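형광펜 정리하는 법, 책상 위에서 상자 안까지

필통을 뒤집어 본 게 언제였는지 기억나시나요? 저는 지난달에 딸아이 교과서를 싸 주다가 서랍에서 굴러다니는 형광펜을 한 움큼 발견했어요. 뚜껑이 반쯤 열린 것, 잉크가 다 마른 것, 누구 것인지도 모르겠는 것까지 참 다양하더라고요. 그날 저녁에 큰맘 먹고 정리를 시작했는데, 하다 보니 재미가 붙어서 거실 책장이랑 남편 작업 가방까지 손을 대고 말았답니다. 그때 익힌 순서를 이웃분들도 따라 하실 수 있게 천천히 풀어 볼게요. 차 한 잔 옆에 두고 읽으셔도 좋겠어요.

준비물

특별한 건 없어요. 집에 있는 작은 상자나 트레이 하나, 못 쓰는 이면지 몇 장, 마른 천과 물티슈, 그리고 고무줄 조금이면 됩니다. 상자는 새로 사셔도 되지만 저는 문구 매장 리레나우(Lirenau)에서 3,000원 주고 산 것을 몇 년째 쓰고 있어요. 뚜껑 없는 낮은 것이 좋아요. 뚜껑이 있으면 처음 며칠은 예쁘게 닫아 두지만, 바쁜 날이 오면 펜을 뚜껑 위에 그냥 올려놓게 되거든요. 저만 그런가요?

상자 깊이는 형광펜을 눕혔을 때 두 겹쯤 들어가는 정도가 적당합니다. 그보다 깊으면 아래쪽 펜은 영영 잊혀요. 저희 집에도 연필꽂이 밑바닥에서 2년을 보낸 주황색 펜이 있었어요. 꺼내 보니 아직 나와서 얼마나 미안하던지요.

첫 번째, 상판부터 비우기

정리를 시작할 때 제일 먼저 할 일은 펜을 꺼내는 일이 아니라 펜을 늘어놓을 자리를 만드는 일이에요. 컵도 치우고, 공책도 치우고, 어제 읽던 책도 잠시 의자 위로 보내 주세요. 밝은색 상판이면 더 좋습니다. 어두운 나무 책상에서는 검은 몸통의 펜이 잘 안 보여서 꼭 하나씩 빠뜨려요. 저희 집 식탁이 딱 그런 색이라 저는 흰 종이를 몇 장 이어 붙여 깔고 합니다. 상판을 마른 천으로 한 번 닦아 주시고요, 지우개 가루가 남아 있으면 펜촉에 묻어서 나중에 줄이 지저분하게 그어집니다.

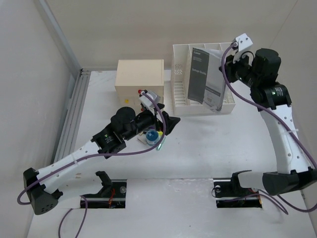 자리를 넉넉하게 잡으셨으면 상자를 한쪽으로 붙여 두세요. 오른손잡이라면 오른쪽, 왼손잡이라면 왼쪽이 편합니다. 가운데는 펜을 펼칠 자리로 남겨 두고요. 저는 처음에 상자를 한가운데 두고 시작했다가, 팔이 자꾸 상자를 넘어가느라 어깨가 다 뻐근했어요. 별것 아닌 것 같아도 상자 위치 하나로 일이 훨씬 수월해집니다.

의자에 앉아서 하실지 서서 하실지도 미리 정해 두시면 좋아요. 저는 서서 하는 쪽을 권하고 싶어요. 위에서 내려다보면 펜이 한눈에 들어오고, 무엇보다 앉으면 꼭 옆에 있는 옛날 편지를 펼쳐 읽게 되니까요. (네, 그래서 첫날은 자정에 끝났습니다.)

두 번째, 전부 꺼내서 늘어놓기

이제 온 집 안의 형광펜을 모읍니다. 필통, 서랍, 가방 앞주머니, 전화기 옆, 냉장고 위까지요. 냉장고 위에서 나온다고 하면 다들 웃으시는데 한번 올려다보세요. 저는 하룻저녁에 필기구를 거의 81자루 모았고, 그중 형광펜만 따로 골라냈어요. 볼펜과 연필은 다음 날로 미뤄 두시는 게 좋아요. 한꺼번에 하려다가는 중간에 지쳐서 전부 도로 서랍에 쓸어 넣게 됩니다.

꺼낸 펜은 쌓지 말고 한 자루씩 눕혀 놓으세요. 줄이 반듯할 필요는 없어요. 비스듬해도, 서로 닿을락 말락 해도 괜찮습니다. 몸통이 둥근 펜은 굴러가니까 안쪽에 두시고, 납작한 펜은 가장자리 쪽에 두셔도 얌전히 있어요. 저는 이 이유 하나로 납작한 형광펜을 참 좋아합니다. 아이가 엎드려 숙제할 때도 방바닥으로 또르르 굴러가지 않거든요.

세 번째, 이면지에 그어 보기

한 자루씩 뚜껑을 열고 이면지에 줄을 그어 봅니다. 손가락 길이만큼만 그으면 충분해요. 선이 또렷하면 통과, 흐리거나 끊기면 따로 빼 두세요. 이때 펜을 바로 버리지는 마시고, 뚜껑을 꼭 닫아서 촉이 아래로 가도록 하룻밤 세워 두세요. 오래 누워만 있던 펜은 이렇게 하면 살아나는 경우가 있어요. 저희 집에서는 흐린 것 중에 7자루가 다시 나왔어요. 얼마나 기쁘던지 남편한테 한 줄씩 그어서 보여 줬더니, 남편은 신문에서 눈도 안 떼고 잘했다고만 하더군요.

연필 글씨 위에 그은 펜은 촉 끝이 거뭇해져 있을 때가 많아요. 이럴 때는 이면지 빈 곳에 힘을 빼고 여러 번 문질러 주세요. 검은 기가 빠지면서 원래 색이 돌아옵니다. 노란색이 제일 잘 더러워지니 노란색부터 확인하시면 됩니다. 물티슈로 촉을 닦는 분들도 계신데 저는 권하지 않아요. 색이 묽어져서 며칠 동안 연하게 나오더라고요. 물티슈는 몸통 닦는 데만 쓰세요.

네 번째, 색보다 쓰임새로 나누기

여기서 많은 분들이 무지개 순서로 놓고 싶어 하세요. 저도 그랬고요, 사진 찍으면 정말 예쁩니다! 그런데 일주일쯤 지나면 다 흐트러져요. 제게 이 방법을 알려 준 분은 예전에 같은 건물에서 공부방을 하던 스타마티아 안드레아디스 선생님인데, 그분은 색을 먼저 보지 않고 무엇에 쓰는 펜인지를 먼저 물어보셨어요. 교과서에 긋는 펜, 장보기 목록에 긋는 펜, 달력에 긋는 펜. 그렇게 나누고 나니 펜이 제자리로 돌아오는 횟수가 확 늘었습니다.

저희 집 규칙을 적어 볼게요. 노란색은 책 읽을 때 씁니다. 중요한 문장이면 뭐든 노란색이에요. 보라색은 모르는 말이나 나중에 찾아볼 것에만 쓰고요. 보라색은 진해서 글자 위에 길게 그으면 눈이 금방 피곤해지니, 단어 하나나 숫자 하나 정도에 짧게 쓰는 게 좋더라고요. 분홍색은 달력 전용이라 냉장고 옆에 따로 걸어 둡니다. 색이 더 있으셔도 처음에는 두 색만 꺼내 놓고 써 보세요. 색이 많으면 어느 색으로 그을지 고르다가 정작 책은 못 읽어요.

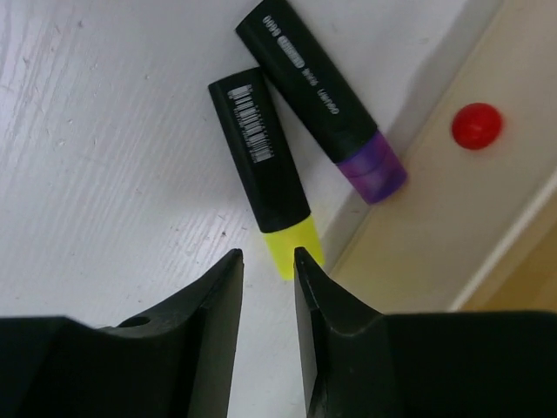 두 색을 정하셨으면 같은 회사의 같은 모양으로 맞추시면 더 편해요. 손에 잡히는 느낌이 같으니까 쓰다가 바꿔 쥐어도 어색하지 않고, 상자 안에서도 나란히 눕습니다. 다만 검은 몸통에 뚜껑만 색깔인 펜은 뚜껑을 바꿔 끼우는 일이 종종 생겨요. 저희 딸이 그 선수예요. 노란 뚜껑을 열었는데 보라색이 나오면 아끼는 책에 큰일이 나니까, 넣기 전에 촉 색을 한 번씩 봐 주시면 마음이 놓입니다.

다섯 번째, 상자에 넣기

드디어 상자 차례예요. 넣을 때는 뚜껑이 전부 같은 쪽을 보게 눕혀 주세요. 색이 한쪽으로 모여 있어서 고르기 쉽답니다. 자주 쓰는 펜은 앞쪽에, 가끔 쓰는 펜은 뒤쪽에 두시고요. 상자가 꽉 차면 안 됩니다. 손가락 두 개가 쑥 들어갈 만한 틈이 남아 있어야 꺼내기도 쉽고, 다시 넣기도 쉬워요. 틈이 없으면 그냥 옆에 내려놓게 되고, 며칠 뒤에는 책상이 원래대로 돌아가 있죠.

남는 펜은 같은 색끼리 고무줄로 묶어 서랍에 넣습니다. 고무줄은 느슨하게 한 번만 감으세요. 너무 조이면 고무줄이 삭으면서 몸통에 들러붙어 떼기가 아주 고약해요. 저는 보토라(Botora) 시장에서 빵 봉지를 묶어 주는 넓적한 고무줄을 모아 두었다가 씁니다.

형광펜은 눕혀 두어야 하나요?

이건 댓글로 자주 물어보시는 거예요. 저는 촉이 하나인 펜도, 양쪽에 촉이 있는 펜도 평소에는 눕혀서 둡니다. 촉을 위로 해서 꽂아 두면 오래 안 쓴 날 첫 줄이 흐리게 나오더라고요. 그리고 창가는 피해 주세요. 볕이 드는 자리에 여름내 두었던 펜은 세워도 눕혀도 되살아나지 않았어요.

되돌려 놓는 습관 들이기

정리한 날보다 그다음 주가 더 어렵습니다. 저는 저녁 설거지를 마치고 책상에 나와 있는 펜만 상자에 넣어요. 그게 전부예요. 줄을 맞추지도 않고, 닦지도 않고, 그냥 넣기만 합니다. 아이에게도 예쁘게 넣으라는 말은 안 해요. 이웃 아티나 에코노무 씨는 집에 학생이 셋이라 상자를 하나씩 따로 주었다는데, 형제가 있는 집이라면 그쪽이 다툼이 덜할 것 같아요.

한 달에 한 번쯤은 이면지를 다시 꺼내서 쓰던 펜만 그어 보세요. 흐려진 펜을 미리 알아 두면 급할 때 당황하지 않아요. 새 펜은 헌 펜을 보낸 다음에 사기로 저희 집은 약속했는데, 고백하자면 문구점에서 연한 민트색을 보고 한 번 어겼습니다. 그 민트색은 아직 맡은 일이 없어서 서랍에서 기다리는 중이에요. 좋은 쓰임새가 떠오르시면 댓글로 알려 주세요, 정말로 궁금합니다!

다음 글에서는 미뤄 두었던 볼펜과 연필을 정리할 거예요. 몽당연필은 또 어떻게 할지 벌써부터 고민이네요.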